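Sostent publishes results of its gripper finger comparison for work on metal profiles

Provasau, Jan 26, 2021 – Sostent has completed a comparison of two sets of parallel gripper fingers for handling and reaching into long metal sections. The tests were run in the company's workshop in Provasau and covered 638 grasp attempts. The results are available on request to integrators and to customers who already use the Xia wrist mount.

The comparison was set up after several customers asked whether the standard flat fingers supplied with the Xia mount could be used on channels, flanges and other sections with deep recesses. Flat fingers hold well on a plain edge, but they need room on both sides of the part. In a narrow channel there is often not enough of it, and the arm has to approach from an awkward angle or stop short.

Sostent therefore tested the flat fingers against a tapered pair with a pointed tip and a stepped notch on the inner face. The notch is meant to seat the edge of a flange so that it does not slide towards the tip when the arm moves. Both sets were fitted to the same arm, with the same controller and the same closing force. The wrist camera stayed in one position for all the runs, so that the operators had an equal view of the fingertips with either set.

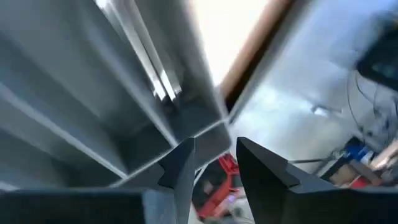

Yanling Yin said the view from the wrist mattered as much to her as the shape of the fingers, and that she would sooner lose a little grip strength than lose sight of both tips when working close to a flange. She added that strong light from above had made some approaches harder to judge, and that she would like to see the next round repeated with the camera exposure fixed.

Of the 638 attempts, 152 were made on inner flanges, where the difference between the two sets was greatest. The tapered fingers reached the flange without a second approach more often than the flat ones. On plain outer edges the flat fingers gave the steadier hold, and Sostent continues to recommend them for that work. Neither set was changed or reground during the tests.

Wear was checked separately. Each pair was opened and closed around 1,000 times on a steel test strip before the fingertips were measured. The tapered pair showed more wear at the point than the flat pair did across its face. Sostent advises users to inspect the tips at regular intervals and to replace both fingers together.

The controller used throughout was the Palex 2, running its standard software. No special settings are needed for the tapered fingers, although the closed position has to be taught again after a change of set. Instructions for this are included in the test report.

A second round is planned for February. It will look at camera placement and exposure, using the same arm and both sets of fingers, and will include painted as well as bare metal parts. Customers who would like their own sections to be included can send a drawing or a short sample length to the Provasau workshop. Samples will be returned after testing if this is asked for when they are sent in.

The tapered fingers can be ordered now for the Xia wrist mount. They are supplied in pairs with fixing screws and a printed fitting guide.

About Sostent

Sostent makes gripper fingers, wrist mounts and small fixtures for robot arms. The company designs and tests its products in Provasau.

Press enquiries and requests for the test report: Sostent press office, Provasau.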